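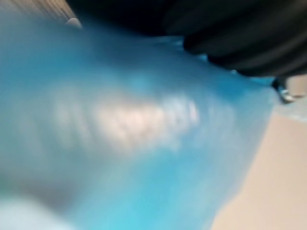 ¿Por qué el cielo es azul?

La luz del Sol parece blanca, pero lleva dentro todos los colores. Los vemos separados cuando sale el arcoíris, que se forma cuando la luz atraviesa las gotas de lluvia.

La luz viaja como las olas del mar. La roja hace olas largas y la azul hace olas cortas. Son tan pequeñas que no podemos verlas a simple vista.

El aire está hecho de moléculas, sobre todo de nitrógeno y oxígeno. Cuando la luz choca con ellas, la azul se desvía mucho más que la roja y sale en todas direcciones. A eso se le llama dispersión. Mires donde mires, te llega luz azul desde algún punto del cielo.

¿Y el violeta? Sus olas son todavía más cortas y se desvía aún más, pero el Sol envía menos luz violeta y nuestros ojos la notan peor.

Al atardecer el Sol está bajo y su luz cruza mucho más aire - unas 35 veces más que a mediodía, cuando toca el horizonte. Casi todo el azul se pierde por el camino y quedan el naranja y el rojo.

En la Luna no hay aire como el nuestro. Allí el cielo es negro incluso de día.

Prueba en casa: llena de agua un vaso transparente, echa unas gotas de leche y apaga la luz. Alumbra el vaso con una linterna desde un lado. El agua se ve un poco azulada. Si miras desde el lado contrario a la linterna, la luz se ve más amarilla.

Última actualización: octubre

Comentarios (2)

Gerd Eichhorn
Lo hicimos en clase con 20 alumnos. Con demasiada leche no sale, hay que echar muy poca.

Rainer Hinrichs
Mi hija pregunta de qué color es el cielo en Marte.

Usamos cookies propias para recordar tus preferencias. Aceptar - Rechazar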